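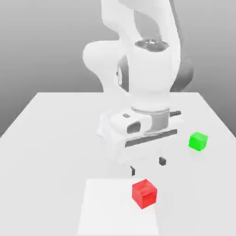 How to try the Stivier pick-and-place trainer before you pay for it

By Keerthana Fernandes, 24 April 2023

Stivier is a simulator sold by Skudholm to people who want to train a robot arm without owning one. The sales page says you will have a policy "ready for the bench" in an afternoon. I have my doubts, but the trial is free for 11 days and that is long enough to find out what you would be buying. These steps use the stock cube task, with a white arm, a red cube, a green cube and a flat white pad on the table.

Before you start

You need a computer with a proper graphics card and the trial key from your welcome email. Turn off automatic renewal now. It is under Account, then Plan, then a grey link at the bottom that is easy to miss.

Step 1. Load the task

Open Stivier, choose New Session and pick Cubes on Table. Leave the arm set to default. The first load is slow and the progress bar sticks near the end, so give it a few minutes before you kill it.

Step 2. Fix the seed

Go to Run Settings and type 1511 in the seed box. Any number will do, but keep the same one for every comparison below. With the box left blank the cubes are placed afresh each time, and you won't know whether a better score came from your change or from an easier layout.

Step 3. Check the view

The default colours are poor. A white gripper over a white table under even light means the fingers all but vanish, and you are left judging the grasp from two dark fingertips. The pad is nearly as hard to pick out, with only a faint line between it and the tabletop. Under Appearance, change the table to mid grey. If you plan to train from camera images, save both versions – you will want them in step 5.

Step 4. Run the supplied policy

Press Evaluate and set the number of attempts to 51. The default is 2, and a success rate worked out from two attempts is worth nothing, however large the green tick. Open the log when it finishes and read the failures. Mine were mostly grasps that closed too early on a cube turned corner-on to the camera.

Step 5. Make it harder

Change one thing at a time and evaluate again:

Table colour, white then grey
Cube friction, down one notch
Light direction, from the left
Seed, any other number

My score held up with a new seed and fell badly with the grey table. That suggests to me that the supplied policy has learnt the stock look rather well and the job rather less so.

Step 6. Export

Choose Export, then Policy Only. The Huanca format is the one to use if you have your own controller. The Nustex format works only with the paid add-on, a detail I found in the licence and nowhere on the sales page.

Should you pay?

For teaching, perhaps. The task is clear and the logs are good. For work on a real arm I would wait. Skudholm told me that sensor noise and better contact modelling are due in July, and I'll run the same steps again when they arrive.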